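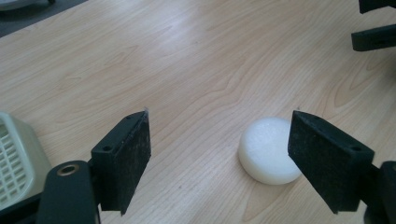 Bench top, June.

Notebook — mirror trade reconciliation, Kustdale workshop
June, started 09:40

Carried on with the mirror comparison for sawn timber. Purpose, for anyone picking this up cold: take what country A says it exported to country B, take what B says it imported from A, line them up by product heading and month, and see how much of the difference can be explained by valuation, timing and routing before anyone starts talking about misdeclaration. The client for this part is Hadwood, who want to know whether the import series can be used as a price benchmark. My working answer is yes for the larger headings and no for the rest.

Input files. Exporter side came as one flat table, 4000 rows, one row per declaration line. Importer side came as monthly aggregates by heading and partner, 1302 rows. These are not the same kind of object and the first job was to bring the exporter side down to the importer's level. Tahsin had a script for this from the spring but it grouped on the eight-digit code, and the two nomenclatures only agree at six. Regrouped on six. Some detail lost on planed versus unplaned, which matters for price, so I have kept the eight-digit version in a side table for later.

Dates. Exporter records by date of clearance at the office of exit. Importer records by date of acceptance of the import declaration. Sea transit plus port time pushes a good part of each month's shipments into the next one on the importer side. Tried three alignments: no lag, one month, and a split in which shipments cleared in the last ten days of the month go to the next. The split does best on the large headings. On the small ones none of them does well, which I put down to single shipments making up most of a month's total. Left the split in place for everything and noted it in the header of the output.

Valuation. Exports are FOB, imports CIF. The usual practice of knocking a flat percentage off the import side is poor for timber, where freight is a large share of value and moves a lot. Used the freight quotes Kļaviņa sent over instead, converted to a cost per cubic metre and applied by route. Two problems. The quotes are for full containers and part of this trade goes breakbulk. And they are quotes, not invoices. I would expect the invoices to be lower for anyone shipping regularly. For the moment I have run it with the quotes as given and marked the result as an upper limit on the freight adjustment.

11:15. Arif looked over the currency step and found an error of mine. I had converted the export values at the month-average rate and the import values at the customs rate, which is fixed in advance for the month. In a quiet month it makes no odds. In the two months with the sharp move it was producing a gap of its own, and I had been about to write it up as under-invoicing. Both sides now go through the customs rate. The gap in those two months drops to the same size as the others. The earlier chart is withdrawn; please do not use the copy in the shared folder with "v2" in the name.

Quantity. Better behaved than value, as expected. Units differ: cubic metres on the export side, kilograms with an optional supplementary unit on the import side. Where the supplementary unit is filled in I have used it. Where it is blank I have converted from weight with a density by species group. Density depends on moisture content and the declarations do not give it. Kiln-dried and green stock of the same species can differ enough to spoil the comparison. Checked the conversion against rows where both units are present. It runs slightly high on softwood and is all over the place on mixed hardwood. For mixed hardwood I have stopped converting and simply dropped rows with no supplementary unit. This costs coverage and the loss should be stated wherever the hardwood figures are quoted.

Unmatched rows. After regrouping, 92 importer rows have no exporter counterpart in the same month or either neighbour. Went through these by hand after lunch. They fall into four sorts.

First, partner mismatch. Importer records country of origin, exporter records last known destination. Goods sold through a trading house in a third country show as exports to the third country and as imports from the first. Most of the 92 are this. I can match a fair number by looking at exports to the third country of the same heading with similar quantities, but that is judgement and I have kept those matches in a separate column with my initials against them.

Second, heading mismatch. Same quantity, same month, neighbouring heading. Typical case is finger-jointed stock, which one side treats as sawn wood and the other as shaped. Safe to match. Done.

Third, threshold effects. The exporter does not publish lines under 500 in value, the importer has no floor. These are samples and odds and ends and make no difference to any total. Ignored.

Fourth, things I cannot explain. A short list, kept at the bottom of the worksheet. One of them is a single consignment large enough to move the monthly total. It may be a returned shipment entered as a fresh import. Tahsin will ask whether the procedure code is available, as it would settle the matter at once.

14:30. Re-ran the whole thing from raw files to make sure that nothing depends on hand edits I have forgotten. One thing did: a partner code I had corrected directly in the table some time ago. Moved the correction to the lookup file with a comment. Output now reproduces from a clean start. The run is slow on the join and could be improved by indexing on heading first, but it is not worth the time at this size.

Rato. Their people want the same treatment for plywood and have asked whether it is a matter of changing the codes. It is not, or only partly. Plywood has duties on it that sawn timber does not, so there is a motive to declare a different origin, and the gap by partner would need to be read alongside the duty schedule. There is also the thickness question: the headings split on ply and face species, and the two sides appear to apply the split differently. I would want a separate note on classification before running any numbers. Told Arif this and he will put it to them with a price.

A point on wording, as it came up again with the draft. A mirror gap is a difference between two records. The draft in circulation calls the residual "missing trade" in two places and "leakage" in another. Changed all three to "unexplained difference". If a reader wants to draw a conclusion from the size of it they may, but the method does not tell one cause from another. It cannot separate late reporting from false reporting, or either from a confidential line suppressed on one side. Suppression is a real possibility here, with so few shippers in some headings. The importer's notes say that confidential lines are moved to a residual chapter. The exporter's notes say nothing on the subject. Have written to the statistics office to ask.

On the sign of the gap. Most people expect imports to exceed exports because of freight and insurance, and after adjustment expect nothing left over. After adjustment I still have imports above exports in most months on the large headings, by a small and fairly steady margin. Steady is good news for Hadwood: a benchmark can live with a constant bias if it is stated. Candidates are the exporter's low-value floor (too small), trading house margin (plausible), and freight quotes set too low on the breakbulk route (plausible, and in the opposite direction to what I wrote above about the invoices). The last two could be told apart with a set of actual invoices covering both modes. Even a handful per route would help.

Unit values. Computed these last, from the matched rows only. Import unit values are smoother than export unit values on nearly every heading, which surprised me until I looked at the row counts. The exporter side has a few lines where the quantity looks to be in the wrong unit, giving a price per cubic metre no buyer would pay. Trimmed on the median absolute deviation within heading and quarter. Trimmed rows are flagged, kept in the file, and left out of the averages. Did the trimming before looking at the Hadwood contract prices, and would ask that anyone revising the cut-off does it the same way round.

16:20. Compared with the contract prices. Level is off, as it should be with the bias above. Direction agrees in most quarters. Where it does not, the contract price trails the customs series by a quarter, in keeping with contracts being fixed in advance. That is as far as I am willing to go on the length of series we have.

Still open:

Invoices by route, both container and breakbulk — Kļaviņa.
Procedure code for the large consignment — Tahsin.
Reply on suppression from the statistics office.
Density for mixed hardwood, if there is any source with moisture content given.
Scope and price for plywood — Arif.
Delete the v2 chart once Hadwood confirm they have not quoted it.

Files are in the reconciliation folder under the June run. The lookup file is the one to edit, not the tables. If the split lag is changed, the unmatched list has to be gone through again from the top, as several of the hand matches depend on which month a shipment lands in.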